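Zalton 办公园区通讯:租户消息

Perkov 会计事务所续租三号楼,并退还一部分面积

Perkov 会计事务所已经和园区签了新的租约,继续留在三号楼,租期延长到后年的二月。和旧租约比较,这次的面积小了一些:事务所把二层东侧的房间退给园区,只保留一层的接待区和二层西侧的办公室。退还的部分是 657 平方米,从签约的那一天开始由园区收回管理。

事务所的行政主管 Bernadette Achterberg 对本通讯说,这个决定他们讨论了很长的时间。今年春天以后,多数员工每周只有一部分时间到办公室来,剩下的时间在家里工作。开始的时候大家以为这是暂时的安排,所以没有人提出改变面积。到了秋天,他们做了一次内部的统计,49 名员工里面,希望每天都回到固定座位的只有 16 名。“看到这个数字以后,继续为空的座位付租金,我们觉得很难向合伙人解释。”她说。

新的安排里,固定座位只留给接待、档案和税务申报的同事,别的同事使用共享座位,需要提前一天预订。档案室没有变动,还是在一层的里面。事务所的客户来访,请照旧从三号楼的正门进入,在前台登记。电话号码和邮寄地址也都没有改变。

租金方面,双方没有公开具体的数额。园区的租赁经理 Dumisani Matlala 只说,新租约的单价和旧租约相同,物业费按照新的面积重新计算,供暖费则仍然按照旧的办法,一个季度结算一次。他还说,园区今年收到的缩小面积的申请比去年多,可是完全搬走的租户很少,这一点让他比较放心。有的租户本来想搬到市中心,后来算了停车的费用,又改变了主意。

对于退还的 657 平方米,园区目前有两个方案。第一个方案是整体出租给一家公司,已经有一家叫 Mabuza 的保险代理公司来看过房间,看了两次,第二次带了他们自己的设计师。第二个方案是分成小的单元,出租给刚成立的公司,每个单元共用厨房和会议室。第二个方案需要加隔墙,也要重新检查消防通道,时间会长一些。Matlala 先生表示,在 Mabuza 公司给出正式的答复以前,园区不会开始施工。

有几位租户写信问,二层东侧的会议室现在还能不能借用。回答是可以,但是请通过园区办公室预订,不要再联系 Perkov 事务所。已经通过事务所约好的时间仍然有效,不需要重新申请。会议室里的投影设备属于事务所,他们会在搬运的时候带走,请需要投影的租户自己准备,或者向园区办公室借一台,押金在归还的当天退回。

搬运工作由 Drirkton 搬家公司负责,分三个晚上完成,每个晚上都在办公时间结束以后开始。在这段时间,三号楼的货运电梯由搬家公司优先使用,客用电梯正常运行。装卸区的三个车位也要留出来,请有送货安排的租户提前和供货方说明,把时间改到上午。二层走廊会铺保护用的地垫,经过的时候请小心脚下。

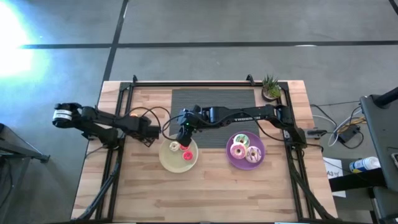
木台面工作桌与桌边的黑色机械臂,地面为灰色混凝土。

Perkov 事务所还有一些家具不打算带走,包括办公桌、文件柜和几把会议椅,状态都比较好。园区内的租户可以优先购买,价格由事务所自己决定,园区不收取手续费。有兴趣的租户请直接和 Achterberg 女士联系,最好先约时间再上楼看。没有卖出的家具会捐给附近的职业学校,学校已经同意派车来取。

关于明年的物业费账单,园区办公室提醒各位租户:账单会在二月寄出,寄送地址以租约上写的为准。如果贵公司今年改变了名称、税号或者收件人,请在账单寄出以前用书面的方式通知我们。口头通知我们没有办法登记,去年因此有几份账单寄错了地方,给大家带来不方便,我们很抱歉。希望收电子账单的租户,可以在同一份通知里写明邮箱。

另外,有计划在明年调整面积的租户,不论是增加还是减少,也请尽早告诉租赁部。按照现在的租约,书面申请要提前三个月提交。租赁部可以先到贵公司的楼层测量,并且做一份费用的比较,这项服务不收费,也不表示贵公司必须签新的合同。

下一期通讯会刊登各楼的空置房间清单和一号楼大厅的装修时间。

园区办公室
12/28/20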